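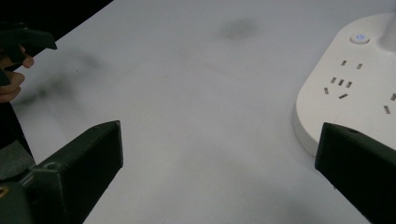
View from one of the units, both fingers open, power strip on the bench.

Bavlow hand-held gripper kit: finger wear and parallel closing

Posted Mon 29 September in Grippers and end tools

We are thinking of buying the Bavlow hand-held kit for recording plug and switch tasks on a white bench. The kit comes as 2 units, each with a trigger handle, a camera mount and a pair of printed fingers in dark green. I have a set on loan from the supplier and must send it back or pay for it by the end of the week.

Two points before I decide. First, the finger tips do not meet squarely. With the trigger fully pulled there is a gap at the tip while the base of the inner faces is already touching. Second, the fingers take up a good part of the lower view, and I would like to know if the shorter ones from Trodgate fit the same mount. The tasks are pressing the power button on a strip, and putting plugs in and taking them out. The strip has slanted slots, so the plug has to be turned slightly before it goes in.

Has anyone run this kit for longer than a trial?

Posted by benchtop_151

dauda_user

The gap is a setting and can be taken out. Each finger is held to its carrier by screws. Slacken them, close the trigger on a flat piece of card, press the tips together and tighten again. Do both fingers in the same session, otherwise the centre line moves and your width readings will be off by half the difference. Run the width calibration again afterwards. The software does not ask for it.

On wear: we had the kit from June and changed the fingers after 9 weeks of daily use. The inner faces had gone smooth and plugs were turning in the grip. The plastic is hard and does not hold glossy casings well. A strip of thin rubber on each face cured it, but that changes the closed width, so calibrate again.

For slanted slots, turn the whole wrist and keep the fingers parallel to the plug body. If you try to twist with the tips only, the plug rocks.

Posted by dauda_user

kelpline

Trodgate fingers don't fit. Different hole spacing. I drilled mine and regretted it.

Posted by kelpline

m_orrery

Partly agree with the above. The older Trodgate fingers do not fit, the current ones do with the adapter plate from Pluneto. The plate adds length, so most of what you gain in clear view is lost again. I would keep the standard fingers. Having both tips visible is useful when you check recordings later - you can see the moment of contact on the button without going to the width log.

More important for a white strip on a white bench: fix the exposure by hand. On automatic, ours shifted whenever the dark handle of the second unit came into view, and the edge of the strip was lost against the table. A matt grey mat also works. Wipe the bench between sessions too, as smudges show up strongly on a pale surface and our tracking picked them up as features.

Ask the supplier if spare fingers are included in the price. Ours were quoted separately.

Posted by m_orrery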